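Swapping the Moisturizer, Keeping Everything Else
July 2023

I ran the Grositz night cream for most of the winter and stopped when the formula changed. The replacement is a Codow gel lotion, fragrance free, in a pump bottle. Notes follow for anyone with combination skin making a similar switch. 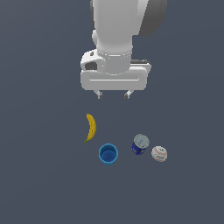
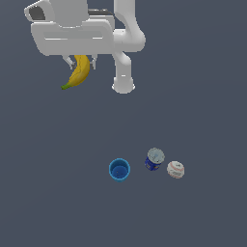 How long should you test a new moisturizer before deciding on it? Give it 20 days of nightly use with the rest of the routine unchanged, and stop sooner if it stings or a rash shows up.

My routine during the test was a plain rinse in the morning, sunscreen, then cleanser and lotion at night. I dropped the Issa exfoliating pads completely. Acids and a new lotion in the same week make it hard to tell which one caused a dry patch.

Application was 2 pumps on damp skin. One pump left my cheeks tight by midnight. Three pumps pilled under the chin and transferred to the pillowcase. The gel sets fast, so I did the cheeks first and used what was left on the forehead and nose.

First week: slight shine on the nose by morning, no stinging. Second week: the flaking next to my nostrils cleared up. After that I saw no further change, and I take that as the baseline for this product on my face.

The ingredient list puts glycerin second, after water, with squalane lower down. The Grositz cream had shea butter near the top and felt heavier in warm weather. I have no strong opinion on squalane. Glycerin I tolerate well at most strengths, as long as the air in the bedroom isn't too dry.

Two complaints. The pump stops drawing while there is still product in the bottle, and the cap doesn't lock, so it isn't much good for travel. I decant into a small jar and finish that within the month.

The pharmacy in Fendorcombe stocks the regular size only. I haven't tried the version with SPF and don't plan to, as I prefer a separate sunscreen that I can reapply.

The pads go back in on alternate nights starting in September. Same lotion, same amount. I'll post the results if anything changes.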